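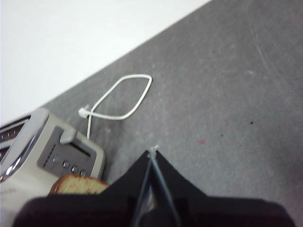 I love a slow breakfast, and I think every town ought to defend its right to one. In Starnach, where I grew up, the bakery opened at 7 and the talking went on until the bread ran out. You learned who had a new baby, whose roof leaked, which road was closed. All that for the price of a roll!

Now I live in Ustimham, population 1,443, and people here mostly eat in the car. I did it too, for years, with crumbs down my shirt and the radio on. Then last May I started getting up half an hour earlier and sitting down with a plate, and I can't tell you how much I look forward to it. Toast, butter, a boiled egg if I'm feeling grand.

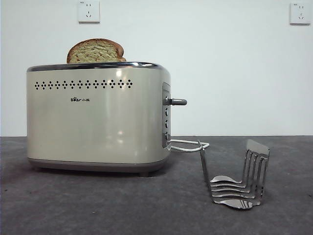 By Peng
Opinion | Ustimham
3 min read

My neighbors say they don't have time, and I believe them. Shifts start early, and the bus to Gavislow leaves when it leaves. But a school could open its dining room before the first bell and let parents stay for a cup of coffee. The library could put out a few tables. A boss could push the morning meeting back a little and see who comes in smiling.

Start with one morning a week, and ask somebody over. Use the good jam. I have marmalade, and my kitchen door is open from 7 on.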